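## 3. The build and the room it was built in

Most of what we learned about the Fallahi gripper we learned by carrying it around, and so we would like to spend a little time on the ordinary circumstances of the build before we get to the numbers. The work was done in the shared workshop at Lundolgate, where desks, tool shelves and half-finished projects belonging to several groups live side by side under one roof. We had no closed laboratory and, after the first few weeks, we stopped wishing for one. A tool meant to be used in people's homes ought to put up with a bit of company, and there was always somebody nearby willing to try a new handle and tell us frankly that it was worse than the old one!

The gripper follows the open Vimbridge layout in its general idea (two fingers, one hand on each side, no motor in the operator's way), but we redrew nearly all of the plastic parts. The outer shell went through 4 versions. The first was handsome and far too narrow, and it tired the wrist within minutes. The second had a wider body but put the weight too far forward, and the third fixed the weight and made the fingers awkward to swap. The fourth is the one we kept, and every result in this paper comes from it. Its finger pads are black and ribbed on the inside, and they meet in a V, a shape we settled on after flat pads kept letting soft handles roll out sideways.

Figure 1 gives a fair idea of how we worked on a busy afternoon, with the test table in the middle and everyone else's desks close by.

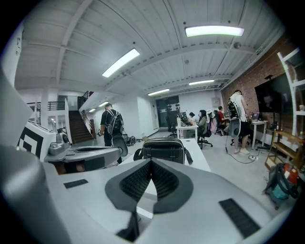
**Figure 1.** The shared workshop from behind one gripper, with a black bag on the test table and a second operator standing beyond it.

### 3.1 Choosing the objects

We began with cups and boxes, as most people do, and moved on fairly quickly to things that sag, fold and flop. Bags turned out to be the most instructive of the lot. A leather bag has a stiff edge here and a soft panel there, and its strap has opinions of its own about where it would like to lie. An operator using bare hands deals with all of this without a thought, while an operator holding a gripper has to decide where to pinch, and we found those decisions well worth recording.

Each trial was kept short. The operator picked up the tool, took hold of the object, moved or opened it as the task card asked, and set it down again. We collected 2,166 trials in the main set and put aside a further 546 for testing, choosing the test trials by object so that no bag appeared in both. A trial was dropped if the markers were lost for more than 10 consecutive readings, a limit we picked early and, for better or worse, never changed.

### 3.2 Working with two hands

Grasping a bag by its front edge is a good example of a task that looks simple on a card and asks for some care at the table. The two fingers need to close near the edge without dragging the whole bag toward the operator, and the strap must be left free. Our marker cubes sit out on the fingers, where they can be tracked from overhead, and the small timer display rides at the operator's right forearm so that a glance is enough to check it.

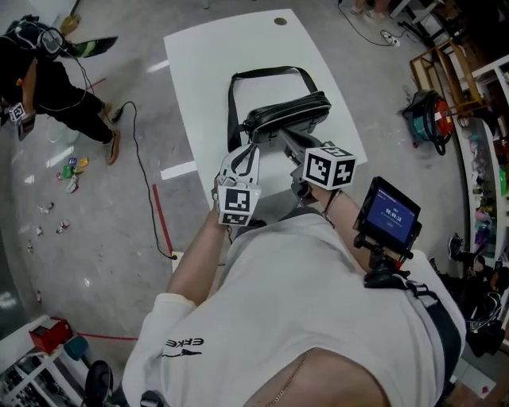 *Reading time for this section: 4 minutes*

Placing the cubes took longer than we would like to admit. Set close to the pads they gave the best position readings, and they also bumped into everything, zippers especially. Moving them back along the finger cost us a little accuracy and saved a great deal of swearing. We made them white like the rest of the finger, and replacing a damaged one now means loosening a single screw from the Briltbridge fastener kit that we used throughout.

The forearm bracket was a late addition, made in December from an offcut and a strip of padding, and we had expected to throw it away. Operators liked it so much that it stayed. Its one real fault is that the padding slips on a smooth sleeve, and anyone repeating this build would do well to use a wider strap than ours.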